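Gilten Round Table in White: three months in and still smitten

Review by Yasaman Karimi

I wanted a round table for the spot by the window for ages, and the Gilten is the one I finally bought (the 98 cm size, there's a smaller one too but I'd go big if you can fit it). I love it! It gets used for breakfast, homework, mending, opening the mail, you name it, and the round shape means people can squeeze in from any side without a corner jabbing them in the hip.

Assembly took me 50 minutes on my own with the tool that comes in the bag. The instructions are all drawings and drawing 5 is a bit of a puzzle, so look at which way the holes face before you tighten anything. My sister-in-law Homa Alipour got the same table in January and got stuck at the very same step.

The top is what sold me. It's plain bright white and it makes the whole corner feel lighter, and plants look wonderful on it. Tea wipes off, ballpoint wipes off if you get to it the same day. Turmeric took me two goes with baking soda, so be warned. I haven't found a wobble yet, even with Parviz leaning on it with both elbows, and he leans hard.

It has also become the place where every delivery gets opened. There's room for the box, whatever was on the table already, and a plant at the back.

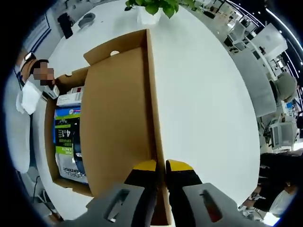
Unpacking on the Gilten: L'Oréal in the box, leafy plant in its white pot.

Two small grumbles. The felt pads for the feet are thin and I swapped mine for thicker ones after 7 weeks. And the white does show every crumb, so keep a cloth handy.

I'd buy it again tomorrow. If anyone has tried the matching Gilten stools, please leave a comment, I'm very tempted!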